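Community help > Kitchen and food > Bread and baking

Sourdough starter smells like nail polish remover, is it ruined?
Posted by Cormac Coughlan

I have had a rye starter going since April. It was doubling fine until I went away and left it on the counter with no feeding. Now it has a thin gray liquid on top and a sharp smell like nail polish remover. I poured the liquid off and fed it once with the same Grosik rye flour I always use, and it came up maybe a third and then sank. The jar is glass with a loose lid. Kitchen is 61 degrees at night and warmer in the day. Do I start over or can it be saved? I'd like to bake for my sister's visit if possible.

3 replies

Belmiro Paiva
It can be saved. That smell means it ran out of food. The liquid is normal too and you can pour it off or stir it in. One feeding after a long gap is not enough.

Take a clean jar and put in one spoonful of the old starter. Throw the rest out. Add five spoonfuls of rye and enough lukewarm water to make a thick paste. Feed it again the same way when it peaks, or after 12 hours if it doesn't move. Expect to do this for a few days.

61 is cold for a starter. Put it in the oven with only the light on, or on top of the fridge. I keep a small white dish on the table under my jar in case it runs over, and it saves scrubbing dried rye off the tabletop later.

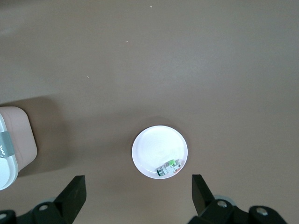 When to stop and throw it out
Pink or orange streaks, or anything fuzzy. Don't scrape it off and keep going, get rid of the whole thing and wash the jar in hot water. Gray liquid by itself is fine.

When it's ready to bake with
It should double two feedings in a row and smell sour but mild. Don't go by the float test with rye, it isn't reliable.

vilela_bakes
same thing happened to me, just kept feeding it and it was ok. what brand of jar do you have

Geteren
I agree with most of what Belmiro wrote but I would use warmer water for the first feeding, 80 degrees or so. Also if you travel a lot keep it in the fridge. Mine goes two weeks in there with no trouble, then gets 2 feedings before I bake.

Cormac Coughlan
Thanks. Started the spoonful method last night at 9 with the jar in the oven. It has bubbles this morning and the smell is weaker. vilela, no idea on the jar, it had pickles in it.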